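3. Equipment and budget planning

The cell described in Section 2 was bought in two rounds. The first round was planned in February, before we knew which tasks we would be running, and it shows. The second was planned after the sorting trials had started and went a lot better. We write up both, as most of the papers we read when shopping gave a robot model and nothing else, and the model turned out to be the easy part of the order.

3.1 What the quote leaves out

Three suppliers were asked for a price: Prornham, Hetier and Trultatach. Prornham quoted an arm and controller only. Hetier quoted arm, controller and a base. Trultatach quoted a full cell with install, at a price we could not meet without giving up the second year of consumables. Comparing these on one sheet took longer than expected. Not one used the same line items. One had cables under "accessories", another had them under the arm, the third had no cables at all (they were extra, we found out in the second email).

We went with Hetier for the arm and built the rest ourselves. Lead time on the quote was 6 weeks. Actual delivery took 18. The delay was in the controller, not the arm, so we had an arm in a crate and nothing to run it with. Anyone planning around a grant end date should ask for the lead time of each item separately and get it in writing.

Items we forgot to budget in round one:

Work surface and fixings
Spare tool rods
Test objects, including reprints
Lifting help on delivery day
A second emergency stop
Storage for the crate, which has to be kept for warranty returns

None of them is expensive. Together they used up the whole contingency line and we had to go back and ask for more, which cost a month.

3.2 Work surface

We budgeted for a perforated metal platform early and would do so again. Fixtures go on and come off without drilling anything, and a new task does not need a new table. The maple board on top was a late addition. Bare perforated metal was a problem for small objects - edges catch in the holes - and a plain flat board solves that for very little money. We priced a machined plastic plate as well. Wood was cheaper and could be replaced the same week. Figure 2 shows the arrangement as used in the sorting task, with the rod tool over the board and four color pairs laid out.
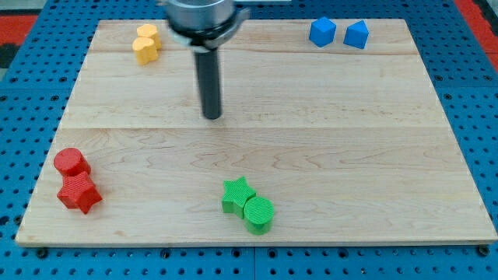

Figure 2. Work area for the sorting task: maple board on the perforated platform, rod tool, and eight printed blocks in yellow, blue, red and green.

The board should be counted as a consumable. We put it down as equipment in the first budget and then could not replace it from the consumables line without a form. Same for the fixings. Small thing, but the form took two weeks to clear.

3.3 Tooling

A powered gripper was in the original plan. It was the second largest line after the controller. We dropped it at round two. For tasks where the objects only need to be pushed or pointed at, a straight rod is enough and it has no moving parts to service. The saving paid for a spare controller power supply and most of the safety fencing. The cost is that pick and place is off the table until the next funding round, and we are fairly sure a reviewer will ask about it.

Rods should be ordered in quantity. We ordered 2 and both were out of use before the end of the pilot, one bent and one with a damaged thread. The reorder was for 20, at a lower unit price, and the shipping charge was the same as for the first order. The adapter between the flange and the rod was made in house. If no workshop is available this needs its own quote, and it is worth asking before the arm is ordered, becuase flange patterns differ between suppliers.

3.4 Test objects

Printed blocks are cheap per piece and that is how we justified them. The real cost is printer time. A star takes longer than a cylinder of the same height, and every change in design means printing the set again. We now plan for three full sets per task: one in use, one spare, one kept aside unused for later comparison. Filament should be bought for the whole project in one order, by color. Our second spool of yellow did not match the first and the vision thresholds had to be redone.

We also looked at buying a ready made set. The shapes on offer were too large for the board and the price was several times that of a spool. For groups with no printer it may still come out ahead.

3.5 Service and running cost

Hetier offers a yearly service plan. We declined it in year one and took it in year two, after a brake fault that was just outside the plain warranty. In hindsight we should of taken it from the start. Lytvynenko, the integrator we used for the safety check, charges by visit and not by hour, so it pays to have the whole cell ready before booking. We did not, and paid for a second visit.

Software licenses come up for renewal on a different date than the service plan. Both dates belong in the budget sheet, next to the amounts. Ours are now. Power and compressed air were covered by the building and are not included in Table 3, so totals for a site which pays for its own will be higher.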